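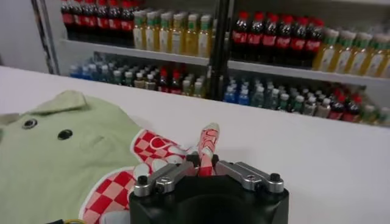
Counting grabs at Prenthorpe

February 28, 2018

If you have been to one of Brillura's talks this winter you have heard the pitch: show the arm enough examples and it will learn to tidy a table by itself. I spent a morning at their Prenthorpe site watching the examples get made, and I came away less sure than when I went in.

The setup is plain enough. There is a white table with a drinks shelf behind it, cola and tea and water in rows, and some things laid out to be picked up. A person steers the arm through the job, the camera near the gripper records it, and the recording goes into the pile. When I sat down the two metal fingers had hold of a slim pink-and-white thing with red lines on it, standing nearly upright, while a green cloth with two black buttons and a red-and-white checkered one lay to the left. Half the table was bare. My kitchen table has never looked like that, and I doubt yours has.

Nilton Restrepo runs the sessions. He told me they had kept 189 recordings from the current layout, made by three operators. I asked how many were thrown out. He said they don't log those, only the good ones. That bothered me more than anything else I heard. A learner that sees nothing except clean grabs has no idea what to do after a bad one, and bad ones are most of what happens in a house. Restrepo agreed with part of this. He would like to keep the fumbles, he said, but the software they license from Terkine wants each recording marked as a success before it will take it.

Then there is the cloth. Folded cloth is hard, everyone in this field says so, and I was glad to see some on the table. But I sat through six tries in a row and the arm was sent after the pink object every time. The fabric was there as clutter. Fine, clutter matters, only please don't put "handles textiles" on the slide.

The bottles raise the same question. They fill the back of the picture, and I would want to see what the system does when the shelf holds cereal or isn't there. Restrepo says the Londoño site will record with a different background starting in March. I have asked for both sets of results, side by side, with the failures left in. They said they would think about it.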